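The Small Parts on the Brown Mat

By Soledad Tejada

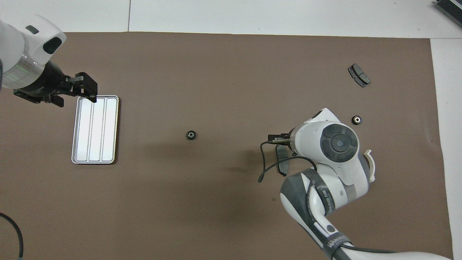

A brake pad, two bushings and a divided metal tray on the brown mat.

The first thing Vega Urquijo gives you when you come to her workshop is a place to put things down. Coffee goes on the shelf by the door, keys go in a bowl, and the mat stays for the car. I came to Ustau with a bag of old parts from my own hatchback, and she would not look at them until I had washed my hands.

She has repaired cars for a long time, first in a large garage with many lifts and now in this smaller place with one. Her work on the lift is good, her customers say, but it was the bench that I wanted to write about. I have seen many benches in garages. Most of them are a kind of beach where the sea leaves what it wants.

Hers is a white table, and over most of it lies a mat of plain brown. On the mat she sorts what comes out of a car. A brake pad goes here, a bushing there, with free space between them, and a shallow aluminum tray waits for the things that should stay together. "If two parts touch, I begin to think they are the same part," she told me. "I know this about myself, so I leave some room."

The bushing deserves a few words, for readers who have never had to pay for one. It is a small, round piece of rubber and metal, and a car has a good number of them hidden in its suspension. They sit where one metal part moves against another, and they take the small shocks that you would feel in your back. When the rubber is old it becomes hard or it cracks, and the car begins to knock on bad roads. My own car had knocked since August. I had turned up the radio.

Vega is strict about how a bushing is examined. She turns it on its side and looks at the rubber all the way around, slowly, with a lamp. After this she stands it up and looks at the ring in the middle, to see if it still sits in the center. She presses the rubber with her thumb. All this takes perhaps a minute, and she does it also with new parts. Last year she opened a box from a supplier called Veliner and sent back the whole order, 144 pieces, after she found rubber coming away from the metal on the first few. The supplier was polite about it. She was less polite, she admits.

Brake pads she reads in another way. The slot in the friction surface is useful to her, for its depth shows how much life is left, and she compares the left side of the pad with the right side. A pad that is thin at one end tells her that the caliper does not move freely. "People bring me pads and they ask, good or bad? But the pad is a letter from the caliper," she said. I wrote this down and she asked me to cross it out — it sounded too much like poetry, and she is not a poet. I have kept it.

The tray is her favorite object, and I understand why. It has three long channels with raised ridges between them, so a round part laid in one channel does not roll into the next. She uses one channel for parts to keep, one for parts to replace, and one for what she calls the discussions. These are the parts which would last another year but perhaps not two. She shows them to the owner, puts them in the owner's hand, and lets the owner decide.

I asked her where a person can buy such a tray, and she laughed. A baking shop, a kitchen store, the back of a drawer at your mother's house, all are possible. What she looks for is a rim high enough to stop a rolling nut and corners which are rounded, so that old grease can be wiped out with one finger and a rag. Bright metal is good also. A small clip that falls on it makes a noise, and in her experience the noise is worth more than any magnet.

About the mat she has stronger opinions. For years she worked directly on the white tabletop, and she liked how clean it looked in the morning. By the afternoon she did not like it at all. Black parts left black rings, and bright steel washers were hard to find against the white. She tried a blue mat from a company named Cutness and found the color too strong for her eyes under the lamp. Brown is calm, she says. Black rubber shows well on it and so does silver metal, and a little dirt does not make you feel ashamed.

The method has a cost, of course, and the cost is time. A suspension job that another garage would finish before lunch can stay with Vega until the evening. She writes every bill by hand and she explains each line. Mine was for 450, and it included two bushings, one set of pads and what she had written as "looking." I asked if people complain about paying for looking. Some do, she said, and they are free to go to Onyeka on the other side of the river, where the work is fast and also correct.

I stayed until 9 in the evening, much longer than I had planned. She let me sort the last of my own parts, and I placed one bushing too near to another, and she moved it a little with her finger and continued to talk about the price of lamps. My car was ready the next day. On the stones of the old bridge road I turned off the radio to listen.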